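仿真里练手，真机上考试：Lloyd项目一月以来的进展

机器人组投稿

先说让我们高兴了一整个星期的事：Lloyd的策略网络在仿真里排出来的名次，和它们在真实机械臂上排出来的名次，终于对上了！

熟悉我们组的读者知道，Lloyd做的是“仿真评测”。大家训练操作策略，最头疼的往往是评测这一关。训练可以丢给集群跑一夜，评测却要有人守在机械臂旁边，摆好物体，按下开始，看它做完，记一笔，再把物体摆回去。一个策略跑三十次，一个上午就没了；要比较八个策略，一个人的一周也就搭进去了。而且人会累，下午摆的位置和上午摆的位置总会差那么一点，这一点点差别有时比两个策略之间的差距还大。

所以我们一直想在仿真里把这件事先做掉一大半。想法很老，做起来却处处是坑。过去的版本里，仿真给出的分数普遍偏高，这倒还好说，麻烦的是名次会乱：仿真里排第一的策略，上了真机掉到中间；真机上最稳的那个，在仿真里反而表现平平。分数可以整体偏一截，名次一乱，评测就没有用了。

这次改了什么

Rhiannon Mostyn从一月开始重做场景生成的部分，我们内部把新的这一套叫Wanora。它的思路说起来很直接：既然没办法把仿真调得和现实一模一样，就让它在许多个方向上都“不一样”，看策略的名次在这些变化里能不能站得住。

具体的做法是，每次评测开始前，Wanora会重新抽一遍场景。桌面的颜色和纹理、桌子的形状、墙面的色调、光从哪个方向来、阴影有多软、背景里放什么家具、相机往哪边偏一点，统统重新来过。桌上的物体也会换位置、换朝向，有时还会多放一两件和任务没有关系的东西，专门用来看策略会不会分心。机械臂本身的几何和关节参数不动，这一部分我们花了很大力气和真机对齐，不希望它跟着一起飘。

旧版本其实也有随机化，但每一项都是各抽各的，抽出来的场景要么太温和，要么怪得离谱，策略在离谱的场景里全军覆没，分数就没有区分度了。Rhiannon的改动在于给这些变化分了层：第一层只动光照，第二层加上颜色和纹理，第三层再加上背景和相机，最后一层才放干扰物。每个策略从第一层开始往上走，每一层单独计分，最后看的是它沿着这几层往下掉的那条曲线。

这条曲线比单个成功率有意思得多！有的策略第一层几乎不失手，到了换纹理那层突然垮掉，一查训练数据，桌面从头到尾是同一张。有的策略起点不高，可是一路走上去几乎不掉。后一种在真机上的表现，比我们以前根据总分猜的要好不少。

结果怎么样

我们拿八个策略做了对照。仿真这边，每个策略跑1,000个随机场景；真机这边，每个策略跑30次，由两位同事轮流摆放物体，摆放的人不知道当天跑的是哪一个策略。

比较的办法是看两两之间的先后。八个策略一共能配成28对，新方法里有22对的先后次序和真机一致。剩下的6对里，多数是真机成绩本来就挨得很近的策略，多跑几轮，谁在前谁在后可能还会变。几个我们最关心的大差距，这次全部判对了。

当然，有些地方还没有做好。接触仍然是最难的一块，尤其是细长的物体。夹爪夹住一根杆子，杆子会不会在指间慢慢转，和摩擦参数的关系非常大，仿真里差一点，后面整个动作就走样。目前我们的处理是把摩擦也放进随机化里，算是权宜之计，Homwood那边的同事正在用真实抓取记录来拟合一个更像样的范围，初步的数据看着挺有希望。

另外，仿真的绝对成功率还是偏高。如果有人想直接拿仿真里的数字写进报告，请先忍一忍。它眼下适合回答“这两个哪个更好”，还回答不了“这个到底有多好”。

看一眼场景

Wanora抽出来的场景五花八门，组里已经有人开始收集配色最大胆的那些。下面这个我个人很喜欢，橄榄绿的桌面配灰粉色的墙，后面还露出一角浅灰色的沙发。机械臂夹爪处伸出一根细长的白灰色杆子，正是上面说的最考验接触的那类物体；左边那个深绿色粗边的圆形物件和它旁边的黑色细棍，也都落在策略看得到的范围里。
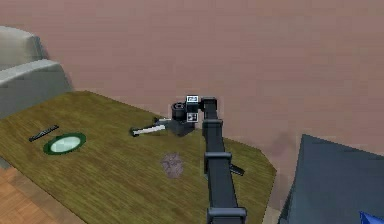

接下来的安排

第一件事是把评测流程接到Jombridge的任务队列上。接好以后，大家提交策略就可以自动排队跑完全部四层，不用再来找我们手动起任务。配置文件的格式会有一点变化，相机参数要单独写成一段，旧的写法还能用，但会弹出提醒。

第二件事是扩充物体库。现在库里方方正正的东西太多，软的、薄的、反光的都太少。如果你手头的任务里有特别难缠的物体，欢迎把模型文件发过来，附上尺寸和重量就更好了（没有模型，只有实物也行，我们可以扫描）。

第三件事有点私心：我们想请别的组也拿自己的策略来试一试。目前这八个策略都出自我们自己的训练流程，脾气多少有些相近，换一批来路不同的策略，名次还能不能对得上，我们自己也非常好奇。结果不管好坏都会写进下一期。

想试用的同事可以直接在Lloyd的讨论区留言，写明用的是哪种机械臂、策略需要几路相机输入。Rhiannon会按顺序回复，她最近一边改代码一边回消息，慢一点请多包涵。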